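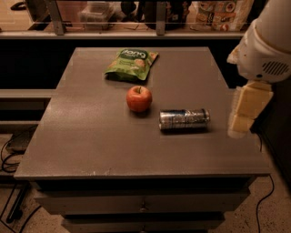

Waltraud Sperling wrote back within the hour to say that the four o'clock slump is no mystery at all to her, that she has had one every working day since she was a trainee, and that the only cure she has ever found is to eat a proper lunch and stop pretending that soup counts. I read her message out in the kitchen and there was a good deal of nodding, and one or two guilty faces over the soup.

You may remember that in the last newsletter I asked how everyone gets through the long stretch between lunch and home time. I expected a handful of replies and got 51, some of them running to several paragraphs (thank you, Shoaib, I did read all of it, including the part about your grandmother's chickpeas). So I thought I would pass on a few of the things people said, as it would be a shame to keep them to myself.

The biggest camp by far are the nibblers. Daiane Peixoto keeps something in her bag at all times and says she has done so since a very long train journey one December, when the trolley never came and a stranger shared half a cheese roll with her. She now carries enough for two, in case she can repay the favour. Nhung Lưu takes the opposite line and won't eat at her desk on principle. She gets up, goes down to the bench by the side gate, has a piece of fruit and comes back, and she is quite firm that the stairs do more good than the fruit.

Then there are the walkers. Jörg Fröhlich has measured the loop from the Vallo building to the canal and back and makes it 737 steps, though he admits that he has long legs and that the rest of us should allow for a few more. He goes at half past three whatever the weather and would be glad of company. I went along last week, and it really is a lovely little stretch – the elder is out all along the wall, and a moorhen has built the untidiest nest you ever saw under the footbridge.

Several of you asked if we could bring back the shared tea break in the Osa room, which fell by the wayside when the teams moved floors. I am pleased to say we can. We'll start with a longer one on Sat 27 June, at the family open day, with the urn going from two o'clock and room for around 40 at a time if people are willing to budge up. After that it will be a quarter of an hour on Wednesday afternoons. Do bring something to share if you like, and please put a label on anything with nuts in it.

One last request. The big blue teapot has gone missing again, and it isn't in the Osa cupboard, where it lives. If it has found its way upstairs with you, could you bring it down before the open day? It needn't be washed. I'm just fond of it.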